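Rice should be picked over on something dark

In my mother's house the rice was cleaned on a white plate, and we missed half of what was in it. I have now the opposite opinion.
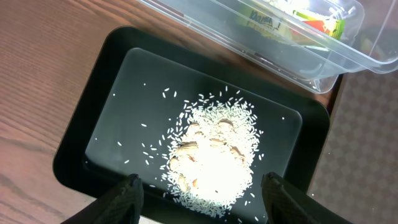
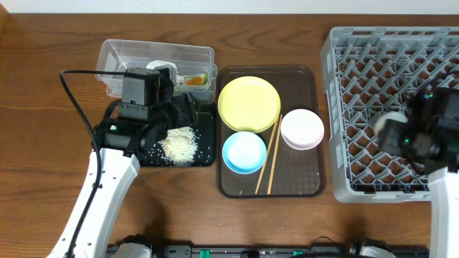
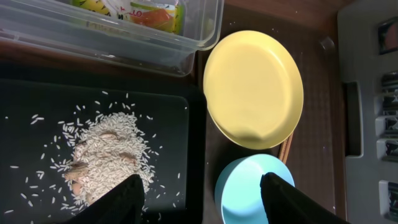
Larkerlow Community Kitchen, Dry Goods Team

A black surface shows each grain, also the ones that run away from the heap. Anything tan or brown is seen at once. Yvette MacLeod of our team prefers a sieve, because it is faster, and for 300 grams on a Thursday evening I understand her. But a sieve decides only by size, and a lump can break and pass through.

My second request is to finish this work before the plates and chopsticks come to the table. Elba Palma says I am too strict. Maybe so. I have bitten on a small stone one time, at the age of 31, and the dentist was not cheap.

Joaquín Sepúlveda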